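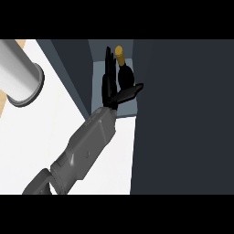 By the Arnulari home desk
February 28, 2020

Parby Home Trainer, reviewed: can a simulated arm tell you anything about a real kitchen?

Every spring somebody promises me a machine that will put the shopping away. This year it comes as software. Parby Home Trainer is a desktop program in which you give household jobs to a computer-drawn robot, watch it try them, and get a score at the end. The makers, Leltix, sell it to colleges, to small firms thinking of buying an arm, and to what the box calls "the serious home enthusiast". I suppose that last one is me. I've had it on the spare-room computer for three weeks.

Let me say first what it does well, as there isn't a great deal and I'd like to be fair. The drawing is plain but clear. You get a grey arm with flat, boxy panels and a black hand with proper fingers and a thumb, and when it holds a small thing with a gold top in front of a pale recess, you know at once what it has got hold of. The gold stands out nicely. The rest of the thing is as black as the hand and rather gets lost in it, and I'd have liked a setting to change the colours of the objects. I looked for one. The manual says it is planned.

Setting up took an evening. The program wanted a newer graphics driver than mine, then wanted the old one back, and after that behaved itself. The camera can be dragged about with the mouse, but it has a habit of drifting in close to the forearm, so that you lose sight of the other arm (there are two in most of the jobs) and have to wheel back out to find it. There is a key for resetting the view. Learn it on the first day.

The jobs

They come in packs. The basic pack has picking up, putting down, opening, shutting, and moving an item from a worktop into a compartment. The kitchen pack costs extra and adds pouring, stacking and wiping. I bought both, which came to 601 pounds with the licence, and you may want to sit down before reading that figure again. A workshop pack is due in April, with sorting and bin-filling in it. I shan't be waiting up.

I spent most of my time on small objects, since that is where household robots have always let me down. Anyone can build a machine that shoves a box along a belt. Jars, stoppers, pepper pots, the little lid that goes on the mustard: these are what a kitchen is made of. The hand in Parby goes about them in an odd way. It will often keep its fingers straight up in a tight bunch with the thumb out to the side, and the item sits between the two. It looks like someone holding a light bulb while wearing oven gloves. A child would curl the fingers round. I tried to make the hand do so and could, by moving each joint with the sliders, but left to its own planning it went back to its stiff-fingered ways.

Does that matter? In the program, hardly at all. An item that is held is held, and the score goes up. In my kitchen I would want to know what happens when the jar has a smear of oil on it, and the program has nothing to say on the subject. There is a slider marked "surface" that runs from one to five. I put it at one, then at five, and saw a small change in the score and no change that I could see in the hand.

Speed

The makers are proud of this. A run can be played at many times its true pace, and with everything turned up my machine got through 2,462 attempts at the basic put-away job overnight. Of those, 1,491 were marked as done. I make that a little over six in ten, and I've seen worse figures boasted of. But think about it as a household. If somebody put away your shopping and four items in every ten ended up somewhere else, you'd have a word. And this was a room with no steam, no cat, no carrier bags and no one reaching past for the kettle. The surfaces are flat and bright, the dark wall or cupboard face is one slab without a handle on it, and whatever is left lying about stays where it was put.

I also tried the same job with the compartment moved a hand's width to the right, against the advice in the manual. The score dropped sharply. I moved it back and the score recovered. Make of that what you like — I took it to mean that the arm had learned one cupboard, and that mine would be news to it.

Compared with the other one

Last year I reviewed Toprak, which does much the same with a two-fingered pincer and a far uglier screen. Toprak is slower and crashes when you save. It does, however, let you spill things, and it charges you for them in the score. I learned more from an hour of Toprak knocking over cups than from a week of Parby's tidy successes. If the two firms would only share an office we might have something.

What about the real arm?

Leltix say that what is learned in the program can be passed to a real machine. They may be right. I asked for the loan of one and was told the waiting list stood at 784, so I can't say either way, and I would be wary of any review that says so on the strength of the program alone. A hand on a screen doesn't wear out, doesn't need plugging in behind the fridge and never has to be wiped down after raw chicken. Those are the questions I'd want answered before parting with the price of a small car.

As for whether machines can do the chores yet, my answer is the one I gave last year. A shop floor, perhaps, where the same part arrives in the same place all day and somebody is paid to stand by with a spanner. A home, no. I can believe in a robot that loads one kind of bottle into one kind of rack. I can't yet believe in one that will find the cumin.

Who should buy it

Colleges, if the price comes down for several seats. The lessons on joints and reach are well written, and a student would get a good feel for how many small movements go into lifting something off a worktop. Small firms should borrow it before they buy it. Home users should leave it alone until the surface slider does something, and until the kitchen pack is part of the main price, where it belongs.

Good: clear pictures, fast runs, decent lessons.
Bad: price, drifting camera, no spills, a planner too fond of its own cupboard.
Our mark: two and a half out of five. I went back and forth over the half.

Recent reviews
Toprak 2: still crashing, still worth a look
Four robot vacuums on a shaggy rug
A window-cleaning machine and a sash window
Self-stirring saucepans: the long wait for custard
Bread makers under the stairs

© Arnulari Reviews. All rights reserved. | Contact the desk | Back to top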